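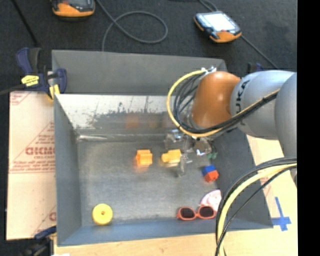

Worn coating inside a metal storage bin, is it worth repainting?

posted by bunumeo_shed

Hi everyone, hoping for a bit of neighbourly advice. I keep chook feed in an old metal bin in the shed, and over the years the grey coating on the sloped side has rubbed through to bare metal where the scoop hits it. There's no rust to speak of yet, but we get damp winters and I'd hate to lose a bag of layer pellets to it. Do I strip the whole thing, patch the bad bit, or just leave well enough alone? My neighbour swears by Bramo enamel, but I'm a little nervous about paint flakes ending up in the feed.

3 replies

Skjelbred
I'd leave it, to be honest with you. We've had ours for 9 years and the inside is mostly bare by now. Wipe it out between bags, let it dry with the lid off on a sunny arvo, and keep it up on a couple of bricks so the air gets under. Any paint you put on will only get scraped off again by the scoop, and then you're back where you started with flakes in the bottom!

sotar_lane
Just get a plastic one.

paddockgate4
If you do decide to paint, give the edges of the old coating a light rub with 400 grit wet and dry so they feather out, then wash it and let it dry properly. Check the tin says it's fine for contact with feed once cured, as plenty of ordinary shed enamels don't. I'd also swap to a plastic scoop, which is much kinder to the sides (and quieter at six in the morning, my family tells me).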